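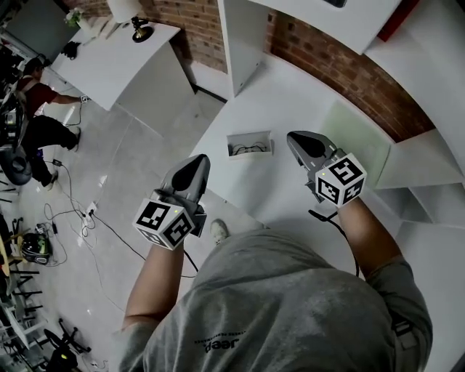

Gudeta Releases Triledeck Format for Condominium Resale Disclosure Packets

Home | Company | Products | Newsroom | Contact

September | By Candela Cifuentes, Gudeta Communications

Share 45 | Comments 0

Gudeta, a supplier of records software to residential property managers, has released Triledeck, a document format for the disclosure packets that condominium associations provide when a unit is sold. The format is available now to associations and management companies with an active Gudeta records account. Title agents, lenders and buyers can open a Triledeck packet without an account.

A resale packet usually contains the governing documents of the association, the current budget, the reserve balance, insurance certificates, meeting minutes and a statement of the fees owed on the unit. In most buildings these are stored in separate systems and put together by hand after an order is received. Page order, file names and the age of each document differ from one packet to the next, and a lender reviewing several units in the same building may receive a different set of papers for each.

Triledeck divides the packet into three layers. The first holds documents that apply to the whole association and change rarely, such as the declaration and bylaws. The second holds documents with a fixed term, including the annual budget, the master insurance certificate and the reserve study. The third holds data specific to the unit: assessment status, open violations, parking and storage assignments, and any transfer fee due at closing. Each layer carries its own issue date and its own expiration date.

When a document in the second layer passes its expiration date, the packet can't be issued until the document is replaced or marked as unavailable by the manager. A document marked unavailable appears on the cover sheet by name, with the date of the entry and the account that made it. Documents in the first layer have no expiration date by default, but an association may set one.

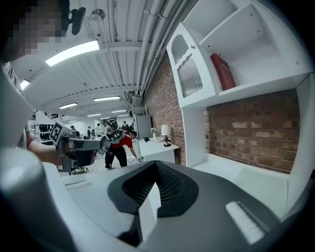
Unit data in the third layer is drawn from the association ledger at the time the order is placed and again when the packet is issued. If the two readings differ, both are printed on the fee statement. Managers who keep a ledger outside the Gudeta system may enter the figures manually or load them from a spreadsheet. Figures entered manually are labeled as such.

The format was tested at Sukau, a condominium community of 865 units in nine buildings, and at several smaller associations under the same management company, Jimix. The test group covered 1832 units in total. During the test period Jimix issued 70 resale packets in the Triledeck format and continued to issue packets in its previous format on request.

"The unit ledger was the simple part," said Zewditu Feyisa, director of resale services at Jimix. "Most of our time went into the amendments. Sukau had recorded amendments to its declaration over a long period, and some of them had been scanned twice under different titles. We had to settle the list before we could load the first layer."

Changes made during the test include a separate field for special assessments that have been approved but not yet billed. In the first draft of the format these were reported as a note to the budget. The field now appears on the unit fee statement with the approved amount, the unit share and the billing schedule. A second change allows one association to attach the documents of a master association when an owner belongs to both. The master documents are stored once and referenced from each packet.

Packets are issued as a single paginated PDF with bookmarks and a cover sheet. The cover sheet lists every document, its layer, its page range and its dates. A structured data file with the same information is included for lenders and title agents that import it into their own systems. The data file doesn't contain owner telephone numbers or email addresses.

An updated packet may be requested for 45 days after the original is issued. The update contains only the documents and figures that have changed, along with a revised cover sheet. After that period a new order is required. Associations set their own packet fees, subject to the limits that apply in their state, and Gudeta doesn't add a charge to the buyer or seller.

Triledeck doesn't determine which documents an association must disclose. Requirements vary by state and, in some cases, by the governing documents themselves. Each association should confirm its document list with its own counsel before issuing packets in the new format. A blank document list and a layer assignment worksheet are included with the setup files.

Existing packets don't need to be converted. Packets ordered before an association changes to Triledeck will be completed in the format in which they were ordered, and the archive of issued packets stays available to the manager under the current retention settings.

About Gudeta

Gudeta develops records, ledger and document software for managers of condominiums, cooperatives and planned communities.

Media contact

Candela Cifuentes, Gudeta Communications. Requests for the Triledeck field reference and sample cover sheets may be sent through the Contact page.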